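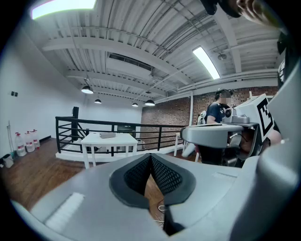

Up in the loft, finally!

I've been promising a post on the loft at Brornlow for ages, and now that we've had the keys for 13 days I can't put it off any longer. I love it up here. I loved it from the top of the stairs on the very first visit, before Gergely had even found the light switch, and I've been boring everyone I know about it ever since.

It's the ceiling that got me. All that corrugated metal decking painted white, with the beams and joists running across on an angle and the grey conduit left out where you can see it. Gergely wanted to box it in (he grew up in a house with very smooth ceilings) and I said over my dead body. You'd lose so much height, and you'd lose the stripes of shadow I've become weirdly fond of.

Then the lamps! Four black domes hanging in a line down the room. I'd have been happy with those alone, but the long fluorescents are staying too. I tried an evening of sewing with only the pendants on and unpicked the same hem twice, so the tubes have earned their place, ugly or not.

The floor is warm brown planks, and it makes the white walls feel much less like a dentist's. Hajnalka reckons we should put down a big rug. I'm holding out. Maybe a small one at the far end, near the railing, where I want two armchairs and a lamp table. The railing is black with horizontal bars and sits on a white ledge, and it goes so well with the lamps that I've given up looking at other colours for anything. Black shelf brackets, black hooks, done.

A few of you asked about the big water jugs with the red caps. They live against the wall for now, and I'm after a low bench to go over that stretch, something I can slide them under. Zsolt has offered to knock one up from leftover timber if I give him the measurements. The wall is 1228 mm to the first switch, Zsolt, I've written it down for you here so neither of us loses the bit of paper.

Still to do: hooks by the stairs, a proper home for the fabric (20 tubs of it, don't judge me), and a decision about curtains. Erzsébet is bringing her sample book on 11th March and I've already got my eye on a mustard linen. If anyone has lived with linen in a bright room, tell me how it's faded, I'd love to know before I order!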